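Project Management Foundations
Week 4 handout: Schedule baselines, and how far to believe them

Read the Brodley case before class. These notes assume you have.

A schedule baseline is the approved version of the plan that you measure later work against. Vendors and textbooks talk about it as if it were a fact. It is a guess that somebody signed. Keep that in mind when you see a status report that says a project is "on baseline," and ask which baseline, and how many came before it.

The Skullwood depot upgrade is the usual warning. The plan had 78 tasks and a finish date in February. The project was rebaselined each time it slipped, and every monthly report showed it on time. The final report showed no variance at all. The depot opened 16 weeks after the first date promised to the client.
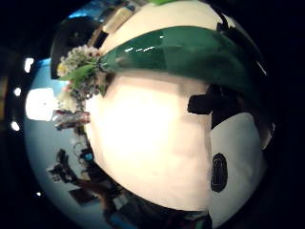 Fig. 4.1. White surface with a glossy dark green band.

Questions to put to any baseline

Who gave the estimates? If the people doing the work were not asked, treat the dates as wishes.
Where is the slack? A plan with none showing either hides it inside the tasks or will fail at the first sick day.
What does "percent complete" mean? On the Sornen contract, tasks sat at 90 percent for weeks. I no longer accept anything between started and done unless there is a deliverable to look at.
What triggers a rebaseline? A change in scope is a fair reason. Being late is a poor one.

Buffers

The standard advice is to add a buffer at the end and leave the task estimates lean. I have my doubts. At Barasa the team added 30 days at the end, and the sponsor cut them in the first review, as sponsors do. A buffer tied to a named risk is harder to remove, though I would not promise you it survives either.

Software that predicts finish dates from past data deserves the same suspicion. Ask what the past data were. If they came from rebaselined projects, the tool has learned that everything finishes on time.

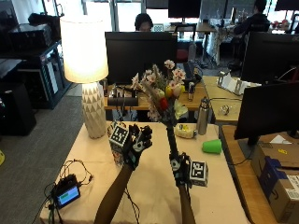 One student in the last section objected that a frozen baseline is just as misleading, because after a big scope change the variance figures measure nothing anyone cares about. Fair point. Keep the original on file, report against both, and state the date and reason for each revision.

For next week: take the 61 tasks in the Brodley file, mark the ones whose estimates you can trace to a source, and bring the list. One page is enough.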